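Warenora Meeting on Vascular Ultrasound

The Warenora Meeting on Vascular Ultrasound, usually shortened to the Warenora Meeting, is a medical conference on the use of ultrasound to examine arteries and veins. It takes place every March in the town of Stivevstead and is attended mainly by sonographers, vascular surgeons and doctors in training.

History

The meeting grew out of a teaching day held at Lastby Hospital, where staff from neighboring clinics compared their methods for measuring narrowing in the carotid arteries. The first edition under the present name had 23 speakers and lasted a single day. A second day was added when the organizers began to accept short papers from outside the region. The meeting moved from Lastby to Stivevstead after the hospital lecture hall was closed for rebuilding, and it has stayed there.

Program

The current format runs for 3 days. The first is given over to practical courses, taught in small groups. Participants scan the neck, the abdominal aorta and the leg veins under the guidance of an instructor, and each group has no more than 6 members. Courses are open to beginners, although the session on dialysis access requires earlier training.

The remaining days consist of lectures, case discussions and the reading of submitted papers. Topics that return most years include:

Grading of carotid stenosis
Follow-up of aortic stent grafts
Diagnosis of deep vein thrombosis
Mapping of veins before bypass surgery
Measurement and reporting on the workstation

Case discussions are held in the late afternoon. A presenter shows the scans first and gives the outcome only after the audience has offered a diagnosis – a custom kept from the teaching days at Lastby.
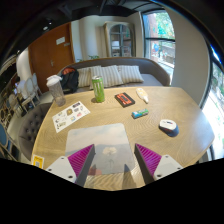
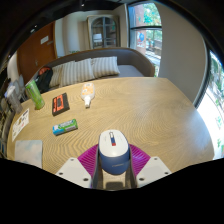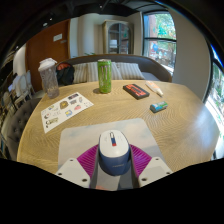

Abstracts and awards

Abstracts are reviewed by 2 readers, who do not see the names of the authors. Accepted work is presented either as a talk or as a poster. The Scanlon Prize is given for the best paper by a presenter still in training and covers the cost of attending the following meeting. It may be shared, and in some years it has not been awarded.

Publication

Accepted abstracts are printed in a booklet handed out at registration. Full papers are not published by the meeting itself, and authors are free to submit them to journals. Recordings of the lectures are available to registered participants – case discussions are not recorded.

See also

Carotid ultrasonography
Doppler ultrasonography
Vascular surgery

Page last edited 30 August 2025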